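Home | Courts | Local | Opinion | Weather

Gautier stays put for now as Plurnstead judge puts off extradition ruling

Last updated 4:40 p.m.

65 comments | 384 shares

I got to the Plurnstead courthouse a little before nine and the line was already down the steps, so I spent the first part of the morning making friends with strangers and wishing I'd brought a second coffee. We were all there for the same thing: would Judge Maritza Palomino send Anatole Gautier back to Henia to face fraud charges?

Well, she didn't say. After two hours of argument she told both sides she wants more paper, and she put the case over until November. Gautier, who used to run the shipping broker Faton, goes back to the apartment where he's been living under a curfew for the last 363 days. He nodded when she said it and then shook hands with his lawyer, Roxana Valderrama, for what felt like a very long time.

The government's lawyer, Leandro Vallejo, wasn't thrilled. He'd filed a 585-page request and he told the judge (politely, but you could hear it) that everything she needed was in there. She said she'd read it, all of it, and that she still didn't know which of the charges in Henia would count as a crime over here. Somebody behind me laughed and got a look from the bailiff.

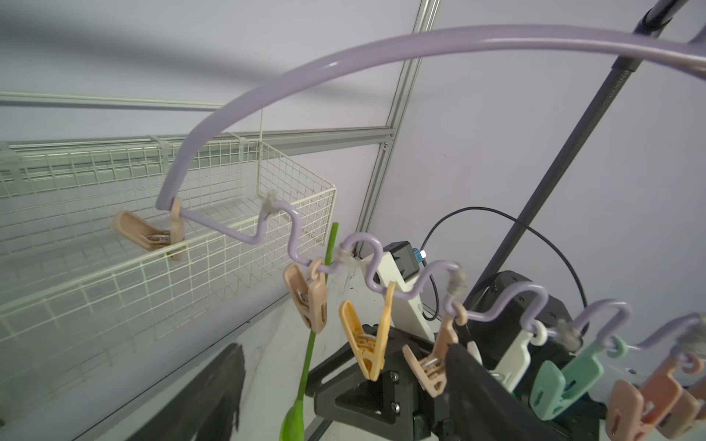

So can Gautier leave town while he waits? Only with the judge's written permission, and he has to be home by 8 p.m. either way. His passport stays with the court clerk.

Valderrama had asked for the curfew to be dropped altogether. Vallejo wanted him locked up until the ruling. Palomino turned them both down in the same sentence and moved on to the schedule, and I had to ask the guy next to me if I'd heard it right!

I caught Fredy Agudelo on the way out. He worked at Faton until it folded and says he's still owed back pay, so he's been coming to every hearing on the bus. "I don't care which country does it," he told me. "I just want somebody to ask him where the money went."

Both sides have until the end of the month to file. I'll be back in that line in November, with two coffees this time.

Share | Print | Comments (65)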